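# Where do the lines in marble come from?

Do you know a floor or a table made of marble? Touch it with your hand. It feels smooth, and often a little cold. But how did it get so many lines?

Marble begins its life as another stone, called limestone. Limestone is made mostly from shells and tiny skeletons of sea animals. They fell to the bottom of the sea and were pressed together for a very long time.

Later, some of this limestone was pushed deep under the ground. It is very hot there, and the weight of the rocks above is huge. The limestone did not melt — it changed slowly into new crystals, and so it became marble.

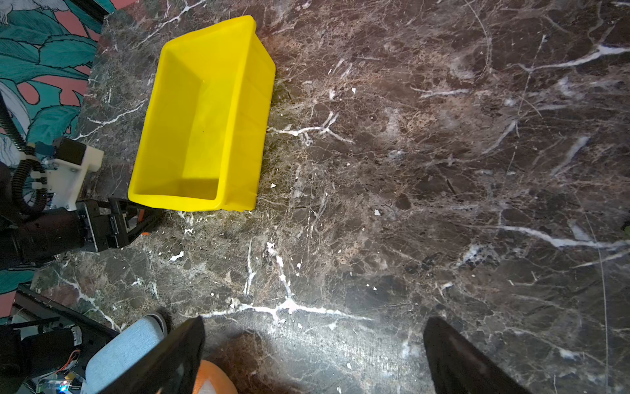
The lines are called veins. Some of them started as thin cracks. Water went through the cracks and left minerals behind, and the minerals filled them. White veins are often made of calcite. Brown and red colors can come from iron, and dark gray from clay or from very old plants and animals.

In the town of Markberg there is an old stone yard with 78 kinds of stone on its shelves. My favorite piece is 20 inches long and has 8 veins — one of them looks like a river on a map.

**Try it:** put a sheet of paper on a stone with veins and draw the lines you see. Where do two of them cross?

*Written by Aniela Borkowska, 10/12/2019*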